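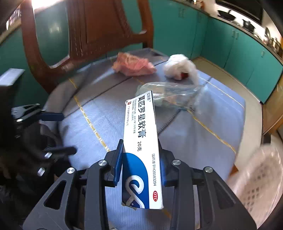
Ointment carton (mupirocin, 20 g) held upright in the right gripper, kitchen table, bags behind.

Sunday, Kollidville kitchen

Working on the grasp-width question for thin cartons. The Puslow policy keeps closing too far on anything light and hollow, and Tươi Hoàng wants to know if that comes from the training demos or from how we label the closing point. My bet before starting was the labels.

Method as agreed. Same carton class, two label schemes. Scheme A marks the grasp at first contact of either pad. Scheme B marks it when the finger width stops changing. Everything else in the training run stays fixed, including the seed (2334). Then 50 trials per scheme on the bench arm, scored by me with the labels hidden, and a second pass by Tươi on the videos.

Scoring:
0 — dropped or never lifted
1 — lifted, carton face visibly dented
2 — lifted, no dent, pose off by more than a finger width
3 — clean

Scheme A came out worse than I expected. Most of its failures are 1s, and they bunch up on grasps near the middle of the long side, where the cardboard gives the most. Grasps close to an end do fine under both schemes, probably the folded flaps holding the shape. Scheme B has few dents but a handful of 0s, all of them lifts that started before the pads had settled. So B trades crushed boxes for early lifts, and early lifts look easier to fix.

Things to watch in the demos:

Upright holds like the one at the top hide part of one pad behind the carton edge. The width estimate from vision gets noisy there. I switched those segments to encoder width only and the B labels moved later in the clip, which is the direction we want.

The ribbed cloth and the yellow lines on it do not seem to bother the tracker. The clear bag does. Reflections on it pull feature points, and the pose jumps when the carton passes in front. Abou Jaoude's mask script cleans up most of it but also eats the top edge of white cartons — need to look at the threshold before using it on the whole set.

The left gripper gets into the right camera's view often enough that we should decide whether to mask it. Left alone for now.

Not done: the Jarkwood cartons, which are stiffer and might wash out the difference. Also have not tried B with a short wait added before lift. That is next, same seed, same trial order.

Tươi, your scores on the video pass go in the shared sheet, second tab. Please don't open the first one until you are through.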